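Rules for the shop shelf

Kurnley's practice note on robots in small shops runs to a few dozen pages, and most of it concerns things that have little to do with robots. It deals with shelf depth, floor edges, cable runs and who is allowed to move a price label. The third edition came out on 2022-03-26 and is now used by most of the firms that fit picking arms in convenience stores.

Thư Diệp wrote the section on stocking. She spent nearly 1000 hours watching arms pick drinks before she put down a rule, and the first one she wrote was about gaps. Bottles of one product stand together, and the front edge of the shelf is kept clear wherever stock has been pushed back. Cans go in a single row if the shelf above is low.
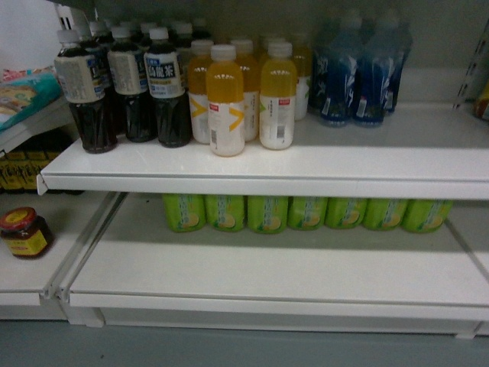 The rule on labels took longer. Early drafts asked for every label to face forward, and shopkeepers at the Lilberg trial objected that no one had time for it. The current wording asks for the front bottle only. In a log of 2310 picks from the trial, 813 had been made with a rear bottle turned the wrong way, and the arm had coped with those as well as with the rest.

Margus Laur, a safety engineer at Uibo, handled the part on handover, the point where goods pass from the machine to the customer. He wanted one fixed place for it in every shop. The note now says that a tray must be plain, have a raised rim and lie flat on a pale surface of a clearly different shade. It must be empty before a new order starts. Cables from nearby equipment should be kept away from the arm's path. 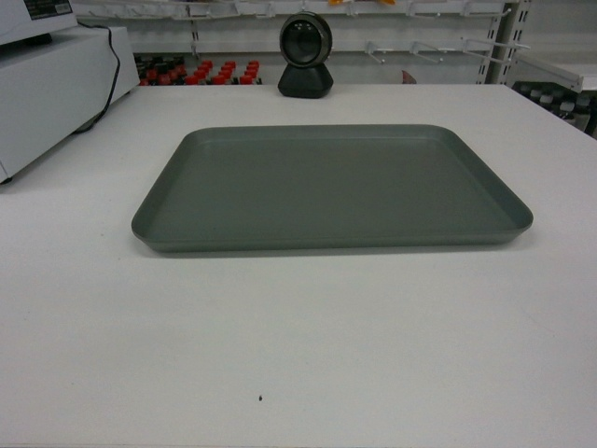 Who is responsible if the tray is not clear when an order begins?
The shop is. The note gives the duty to the person in charge of the till, and the machine must wait until that person confirms that the tray has been cleared.

Grippers have a section of their own. Fingers that touch packaging are to be inspected at opening time and wiped down, and worn pads replaced. Laur also asked for a limit on speed near the tray: 75 millimetres a second once the fingers are within a hand's width of the rim. Clovura, which supplies arms to several chains, argued that this was too slow for busy periods. The limit stayed, with a promise to look at it again in November. 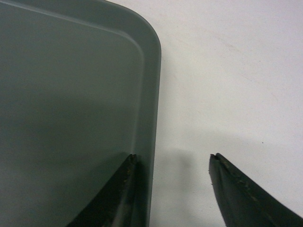
Gripper fingers open near the rim of a grey tray.

Diệp is now working on chilled cabinets, where doors and misted glass make the stocking rules harder to apply. A draft has gone to the Lilberg shops for comment. Laur's inspection sheet for grippers, a single page meant to be pinned up by the till, will be issued separately.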